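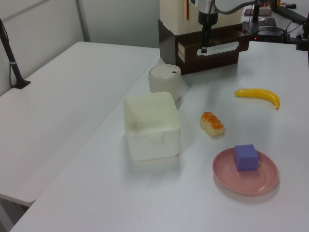

Malte Böttcher
Facilities Coordinator, Planden Centre, Steinbach site

To: all room users
Date: 10/2/22
Subject: Re: Containers on the white tables

Dear colleagues,

Thank you for the replies received so far. The position on the point below is as follows.

> Could the office confirm whether the square open containers
> are to stay on the tables, or go back to the Bilemier store
> with the lidded ones? Our group has been returning both.

The translucent square containers stay on the main table, empty, when a booking ends. The white cylindrical container with the domed lid also stays, and should be left in front of the wooden stand. Neither is to be taken to the store. Containers already returned there will be brought back by this office.

Users are asked not to push the two white tables together. The narrow gap between them is to be kept.

Requests for further containers, up to 33 per group, should be sent to me in writing before the end of July. The Rallbridge site has its own arrangements and is not covered by this message.

Yours faithfully,
Malte Böttcher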